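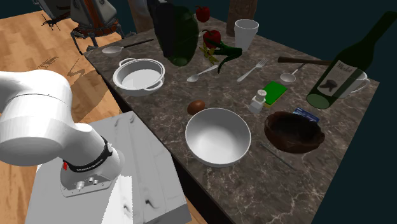 About Us

Hi, and welcome to Zikila! I run a small cooking school in Ostport, two blocks up from the harbor, and I've been teaching people to make dinner since my own kids were small enough to sit in the sink.

It started in May, years ago now, with a borrowed hall and 8 students who mostly wanted to learn soup. We made a lot of soup. Then somebody asked for bread, so I learned to teach bread (slowly, and with plenty of flour on the ceiling).

What we teach

Everyday food, start to finish. Knife basics, beans, pan sauces, what to do with a whole cabbage. The evening course runs 13 weeks and you can join even if you've never boiled an egg – plenty of people haven't! There's a shorter weekend class too, 2 mornings, just vegetables.

Where we shop

Most of our produce comes from Adjei, the greengrocer across the street, and the cheese comes down from Galtutberg when the road is clear. I love that cheese and I will talk about it too much.

Come say hello

The door's open most afternoons. Ring twice if the radio is on, I probably can't hear you. New students get an apron to keep and a copy of the soup recipe that got us going.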